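Home Journal Articles Authors Contact

4.2 Surface wear on vintage crowns and cases

We were very lucky to have the loan of 16 wristwatches from the Grurkitton collection, most of them steel and a couple gold-filled (the colour of those is lovely), and we spent a good part of April simply getting to know their crowns. Winding each one by hand every morning is slow work, but it teaches you a great deal about how a case has been lived with.

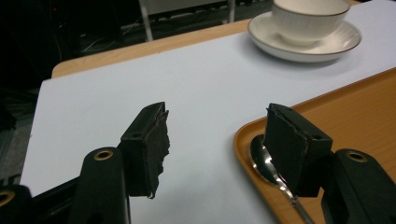 Figure 3. Paired black fingertips with padded inner faces.

Crown wear was graded on the Manninen scale, where 70 is the mark of an untouched factory edge. The best of our watches scored 68, and we were delighted with it! Wear seldom falls evenly on two facing surfaces, much as one pad in Figure 3 is torn and frayed while its partner is noticeably cleaner, and on most of the crowns the knurling had softened more along one side. Only 2 watches, both with Biltby cases, were worn the same all the way round, and we come back to those in Section 5.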